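3.2 O quarto como estação de embalagem

Um dos resultados que mais nos entusiasmou foi a força com que a cama se impôs como superfície de trabalho. Nas mudanças domésticas que acompanhámos em Brakow, a mesa da cozinha estava quase sempre disponível, e mesmo assim as caixas acabavam em cima do edredão! A altura é cómoda, o tecido amortece, e há espaço à volta da caixa para espalhar o que ainda não tem destino certo. Chamámos a esta zona «orla de espera», e é nela que se tomam as decisões mais interessantes: o que entra primeiro, o que protege o quê, o que fica para o fim.

A Figura 4 mostra bem a orla de espera. Uma taça translúcida de plástico escuro, de rebordo largo, está diante da caixa de cartão aberta; sobre o edredão aos quadrados cinzentos e brancos ficaram peças miúdas, entre elas uma pequena figura branca de orelhas erguidas.

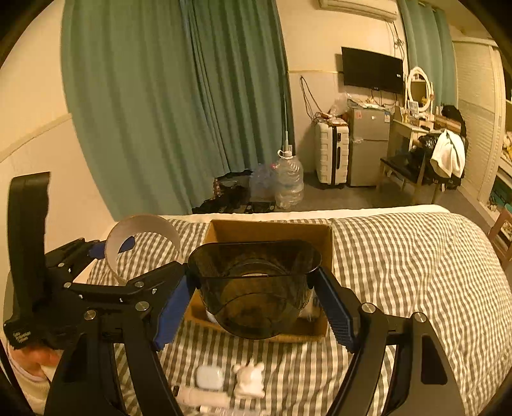
Figura 4. Caixa aberta sobre a cama, com taça e objetos pequenos na orla de espera.

Hemant Semwal objetou, ao ler uma primeira versão desta secção, que a orla talvez fosse simples desarrumação, e que uma taça larga devia entrar sempre antes das miudezas, para lhes servir de recipiente. A objeção é excelente e obrigou-nos a voltar às notas. Em 3 das casas a taça foi de facto usada assim, como uma caixa dentro da caixa, e o gesto repetiu-se com saladeiras e tigelas de todos os tamanhos. Nas restantes, as peças pequenas viajaram à parte, em bolsas ou gavetas, e a taça seguiu vazia, de boca para baixo.

Meron Berhe propõe distinguir aqui entre objetos que contêm e objetos que enchem, distinção que adotamos com gosto na secção 3.3, a propósito das loiças.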